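Boltinel (kitchen cell)

The Boltinel is a one-counter cooking cell that I've looked after for four years, so please read this entry as the owner's version and fix the commas if you like. It cooks congee, rice and soft greens. The arm does the carrying and pouring, an ordinary countertop rice cooker does the heating, and I do everything else (there's a lot of everything else).

Background

Cornel Vlad put the first layout together in a rented flat in Koltulent, with a Wekmont arm he'd bought second-hand. The name came from a misread shipping label and it stuck. I took over the upkeep when he moved on to bigger kitchens, and along with it I got his logbook, which runs to 2,786 entries. Plenty of them just say "fingers sticky".

Setting up the counter

Everything starts with the mat. It runs along the counter and it's the one thing I won't let anyone shift, as the arm's taught positions are all measured from its front edge. The cooker goes on a folded towel on top of that, which stops it creeping when the arm nudges it. If you change towels, buy the same thickness! I once swapped in a fluffier one and spent a whole afternoon chasing a height error of a few millimetres.

Bowls are plastic, light and cheap. The fingers hold them by the rim, one inside and one outside, and the wrist does the tipping. A grip too close to the surface of the food gets the inner fingertip mucky, and a grip too high lets the bowl swing, so there's a bit of fiddling every time you bring in a new shape. 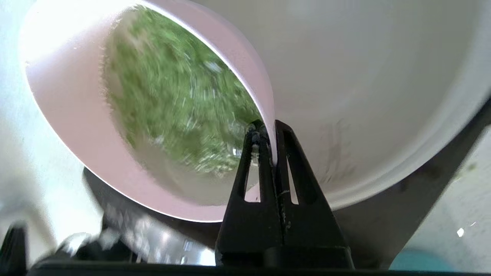 How hard should the fingers squeeze a plastic bowl?
Start at 32 per cent of full force and go up in small steps until a full bowl stops slipping when the wrist tilts. Thin plastic will flex and pop out of the grip if you go much past 50, so if you still need more than that, put less in the bowl.

Teaching the pour

I teach the pour with water first, then water and chopped greens, and I only move on to real food when I'm bored of mopping. Plain water is forgiving. Greens are not, as they sit still until the bowl is well over and then arrive all at once. Cornel's old program had one smooth tilt from start to finish. Mine has a stop partway, a short wait, and then the rest of the tilt at a slower speed, which I reckon has saved me a lot of wiping.

The other thing to teach is where the rim of the bowl ends up. I like it just inside the line of the pot and low down. Go too high and you get splashes up the pot wall and on the counter, too low and you'll knock the pot (it makes a horrible clang, and then you get to teach the whole thing again).

The lid has to be fully up before the arm comes anywhere near. The program pauses for me to press a key, and I'm not in a hurry to automate that. A Harasym lid sensor was tried for a while and came off again after steam got into the connector. 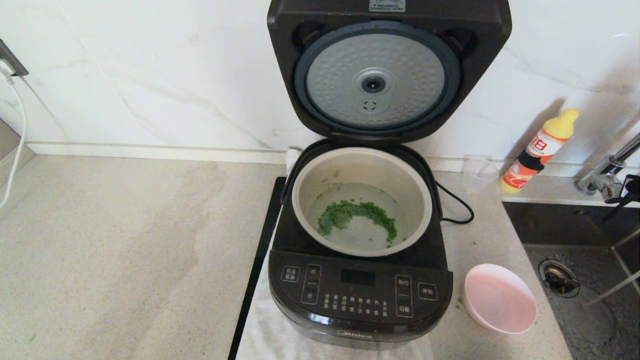 After the pour I check the pot by eye and give the greens a stir if they've all landed on one side. They don't need to be perfectly spread, they just cook more evenly if they aren't in a heap. Then the lid comes down by hand and the cooker gets started by hand too. I did have a go at teaching button presses, but the panel buttons are flat and the fingertips kept hitting two at once.

Cleaning and upkeep

Wipe the fingers after every session, and do the seam between them and the slots as well. Starchy liquid dries like glue in there. A soft toothbrush and warm water will shift it, but keep the water off the wrist joint, and don't use anything scratchy on the tips or they'll lose their grip.

The fingertips last me over 50 sessions. When they start to go shiny, swap both at the same time and run the empty-bowl test again before putting any food in. The camera at the wrist wants a dry cloth and nothing else. Steam film on the lens is the first thing to check if the arm starts missing the rim.

Known faults

Bowl drops on the way over: usually wet fingertips. Dry them and try again.

Arm stops short of the pot: the mat has moved. Line it up with the tape marks and restart from home.

Wrist grinds at full tilt: grease it, and if that doesn't help, have a look at the cable clip behind the second joint. Mine cracked one May and I've kept a spare in the drawer ever since.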